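Overo Work Table, white top

Item 458. Supplied by Fondosari, Tromthorpe.

The Overo is a fixed-height table for light bench tasks: sorting, small assembly, kit checks, brick building. The top is smooth white with rounded corners. Small parts in strong colors stand out against it and are easy to pick up with gloves on.

Tabletop in use with red building bricks

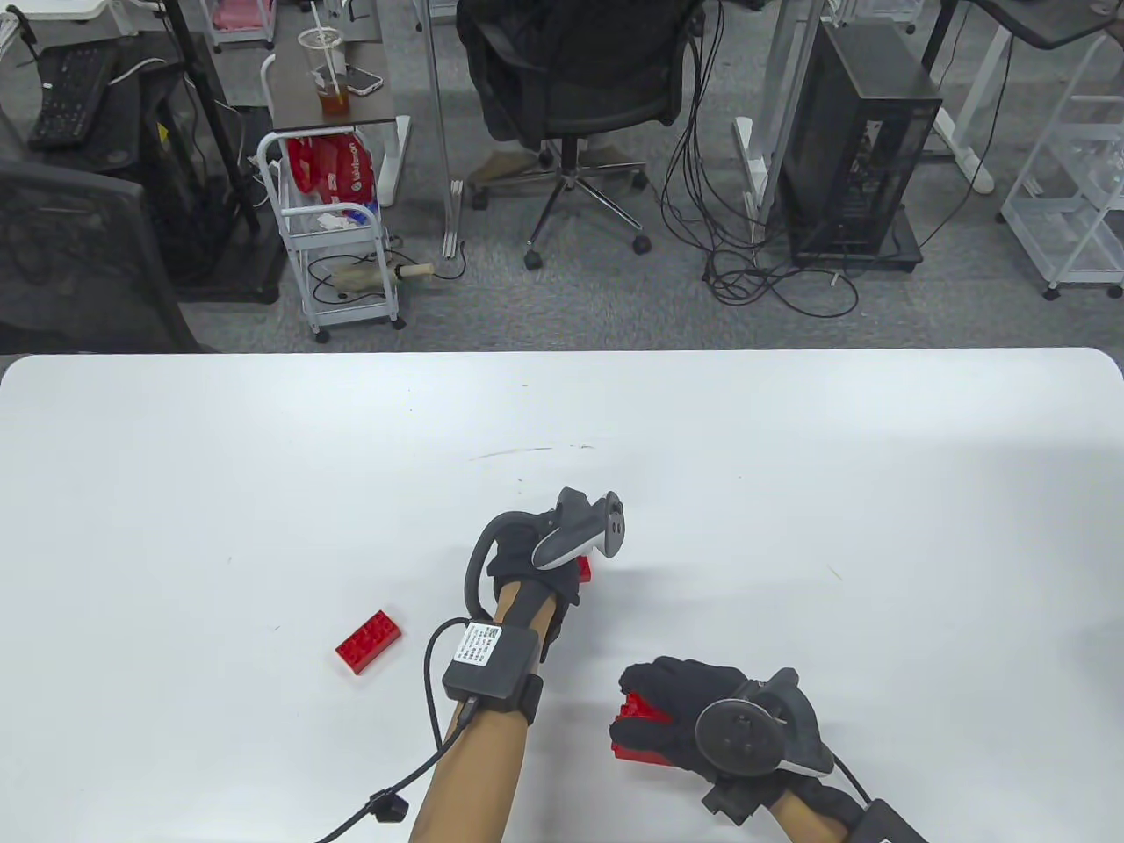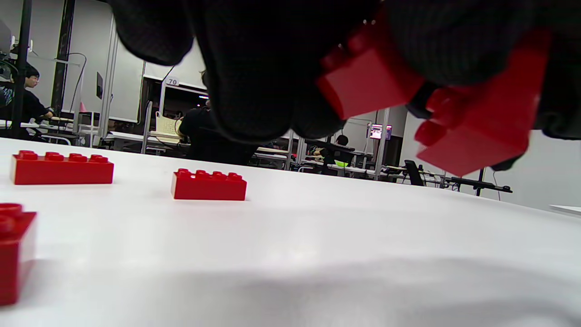

Specifications

Width: 62 in
Depth: 30 in
Top color: white
Corners: rounded
Assembly time: 30 minutes, two people
Warranty: 5 years on top and frame

Bricks and other parts are not included.

Care

Wipe with a damp cloth and mild detergent. Do not use scouring pads or solvent cleaners. Lift hard plastic parts off the surface; dragging them will dull the finish over time.

Ordering

Ships flat in one carton. The Heo cable tray fits this table and is ordered separately. For quantities above 5, contact Murray Boychuk at the Tromthorpe office for a quote.

Page updated May 7, 2024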